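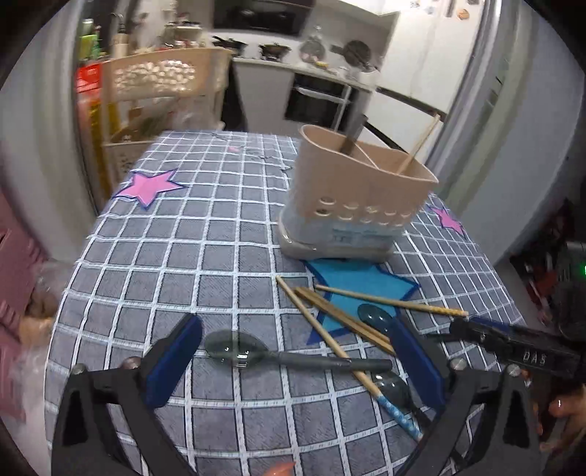

Chopsticks and spoons to be sorted into the caddy, with the largest spoon between the fingers.

To: lometis-manipulation
Subject: Re: [lometis-manipulation] Thin objects and the relabeling step
Date: Friday, August 21, 2026

Replies inline. I have trimmed the parts of your message about the Ackroyd arm, which somebody on that team should answer.

> We tried the relabeling step from your March write-up on our own
> utensil data and got nothing out of it. Spoons were fine before and
> fine after. Chopsticks were bad before and bad after. Did you change
> anything between the write-up and the numbers you posted last week?

Yes, one thing, and it matters. In the March version we marked the grasp at the moment the finger width stopped changing. For a spoon handle that works well enough. For a chopstick the pads come together so far that the width signal is nearly the same with the stick as without it, and the label lands a few video frames early or late depending on how hard the person squeezed. The policy then learns to close while it is still coming down.

The new version marks the grasp by looking ahead. We take the first clear upward motion after the fingers close, then walk back to the last point where the tool was still. That point becomes the label. Width is only used to find the neighborhood.

On the 200 demonstrations we recorded for this task, the new rule threw out 33 that never had a still point at all. Those were people scooping a stick up in one sweep. We left them out of training and did not try to repair them. With the old rule they had all been kept, with labels that were close to meaningless.

> How are you counting a success? If a stick goes in at a slant and
> rests on the rim, do you count it?

We count it if it stays in the caddy after release. Slanted is fine, most of them end up slanted anyway. Resting across the top opening is a miss. We score spoons and chopsticks separately, and I would ask anyone comparing against us to do the same -- a single combined number hides the whole effect. Our spoon score barely moved either. If you only look at the total you will think nothing happened.

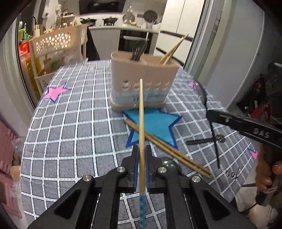
The other place we lost attempts was the reorientation. A stick lying flat has to come up to vertical before it can go into the caddy, and people do this in very different ways. Some turn the wrist right after the pick. Others lift first, hold, and turn above the table. We trained one policy on the first group, one on the second and one on everything, so 3 in total. The mixed one was the worst of them on chopsticks. It would start one motion and finish with the other, and the stick would swing in the pads. The lift-then-turn policy was the most reliable, and it is the one behind last week's numbers.

I would not read too much into that ordering. It is one table with one caddy, and the patterned cloth gives the tracker plenty of corners to hold on to. On a plain white table the pose estimates may well be worse, and the still-point rule depends on them directly.

> Is it worth recollecting, or can we rerun on what we have?

Rerun first. The script is in the Wovix repository under the labels folder, and it needs only the pose track and the finger width. Check how many episodes it drops. If it drops a lot, look at those by eye before you collect anything new. In our case the fix on the collection side was one sentence in the instructions: close, wait, then lift. People got used to it quickly.

Two settings to watch. The speed threshold for "still" is in meters per second in the new script and was in millimeters in the March one, so do not copy your old config over. And the look-ahead window is set to 4 seconds. If your people pause longer than that between closing and lifting, the script will skip the grasp without a warning. I mean to add one.

> We also see pairs getting picked up together. Any plan for that?

No plan yet. When two chopsticks lie side by side, the policy takes both maybe as often as it takes one, and we score that by whatever ends up in the caddy, which is generous. Zesport has a pair-splitting motion that nudges the sticks apart before the pick. I have not tried it on this data and would like to hear from anyone who has.

I will post the per-object table once the spoon runs have been rescored.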